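Reading While Watching: Surtitles at the Korkus Theater

Project report, second year, Performing Arts Management
Joni Lehtinen
Handed in 02/12/2006

Background

In November the touring company Bavavov visited our town of Rantala with the play Irka. The play was performed in the company's own language, and the translated text was shown above the stage by a projector. Such text is called surtitles. In opera it has been common for many years, but in our town it was the first time for a spoken play, at least in the memory of the theater's staff.

I wanted to know how the audience reads the surtitles and what they lose or gain by it. My own experience was mixed. At a guest performance two years ago in another city I sat in the third row, and after the evening I had pain in my neck and I could tell the story very well, but I could not remember the face of the main actress. This was the starting point of the project.

The Korkus Theater has 369 seats, of which the larger part is on the floor and the rest on one balcony. The stage opening is low and wide. The screen for surtitles was hung in front of the upper edge of the curtain. There was also a discussion to put two small screens on the sides, but the company did not wish this because the actors use the side walls in the second act.
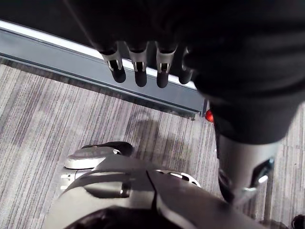 The company played three evenings. I was present at all of them, the first time as a normal spectator, the second and third time in the booth beside the person who changes the titles. This job is done by hand. The operator has the full script in a folder and presses a key for each new title, and must listen to the actors all the time. When an actor jumps over a line, the operator must jump also, without showing the missing titles on the screen. On the third evening this happened two times, and one of them was a jump of almost a whole page.

Method

I made a questionnaire of one page with eight questions. It was placed on a table in the lobby together with pencils, and I asked people to fill it in after the performance. On the first evening I gave it during the intermission, which was a mistake, and those answers are not used here. From the second and third evenings I received 91 questionnaires that could be used. I did not ask for names. I asked for age group, row, whether the person wears glasses, whether they understand the original language, and how often they looked at the titles.

I also made short interviews with nine people, each of them between five and ten minutes. They were made in the cafe of the theater. I wrote notes by hand and wrote them clean the same night, so the quotations in this report are close to what was said but not exact word for word.

The written translation was given to me by the company, and I could count its titles. There are nearly 4,000 words in it, although the spoken text is much longer. The translator has shortened very strongly, mainly in the quarrel scenes where two persons are speaking at the same time.
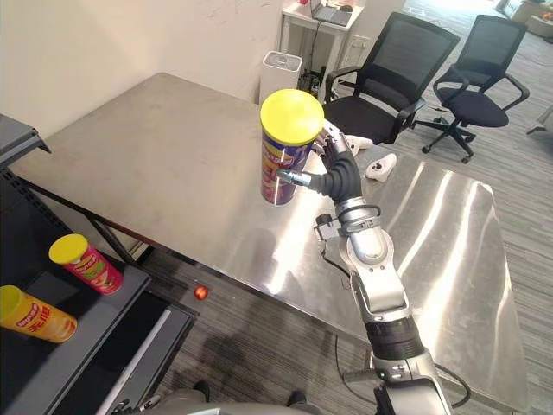 Does the audience feel that something is missing when the text is shortened?

Most people did not notice it. Only those who understand the original language wrote about it, and they were 21 persons in my material. Several of them were annoyed by the shortening, especially when a joke was left out and one part of the hall laughed alone.

Results

The place in the hall was the most important thing. People in the first five rows were the least satisfied. They had to lift their head for every title, and many wrote that they stopped reading in the second act. People on the balcony were the most satisfied, as the screen was almost at the same height as their eyes and they could see both the title and the actor. This is a little bit funny, for the balcony tickets were the cheapest.

Age had less influence than I expected. I thought that older spectators would complain about the size of the letters, but complaints about size came from all age groups, and nearly all of them came from under the balcony, at the back. The last two rows there can not see the upper line of the screen when it has two lines. The theater knew about it and sold these places anyway on the third evening.

The speed of the titles was felt as good by a clear majority. The long monologue of the mother in the second act was the exception. One woman in the interviews said: "I read to the end and then she was still speaking, so I already knew she will forgive him." The title was shown as a whole, and the actress makes a very long pause before the last sentence. The operator told me that the same comment comes in every town, and that he has asked to divide this title into two. It is now divided in his own script with a red pen, but not in the computer file.

A few people wrote that they like to have titles even for plays in their own language, because of weak hearing. I had no question about this, they wrote it on the back side of the paper. I would include it if I made the survey again.

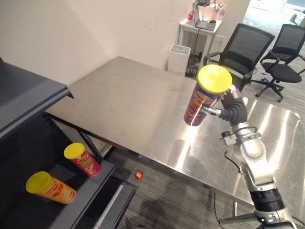
Problems in the work

The biggest problem is that people who fill in a questionnaire are probably people who have an opinion. Those who were content went home, particularly on the third evening when it was raining heavily and the last bus left soon after the end.

My question number six was also badly formed. I asked "Did the surtitles disturb you or help you?" and many people marked both. At first I wanted to leave these answers out, but my supervisor advised me to keep them as a group of their own. I think she was right, as it is quite possible to be helped and disturbed in one evening.

I should have asked the row in a different way. Many did not remember their row and wrote "in the middle" or "near the door". I placed these answers by my own judgment using the seating plan.

Suggestions to the theater

1. Hang the screen lower when the set design permits it. In Irka there was free space above the actors in all scenes except the attic scene.

2. Tell at the ticket desk which seats have a poor view to the titles, and sell the last two rows under the balcony at a lower price or not at all.

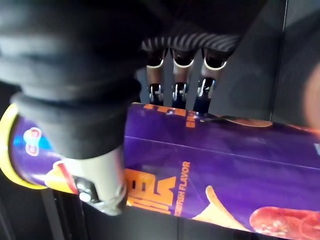

3. Ask the visiting company for the script of the titles at least one week before, so that the operator of the house can sit as a reserve. At this visit there was only one person who could do the job.

4. Use one line where it is possible. Two lines should be kept for the places where two persons answer each other quickly.

5. Print a short summary of the plot in the program. Four of the nine interviewed persons said they would then dare to look away from the screen.

Further work

The theater has told me that the next guest performance with surtitles is planned for spring, and I have permission to repeat the survey. I would then compare the floor and the balcony more carefully, with seat numbers printed on the questionnaires in advance. The questionnaire and the table of answers are kept at the department office and can be borrowed from there.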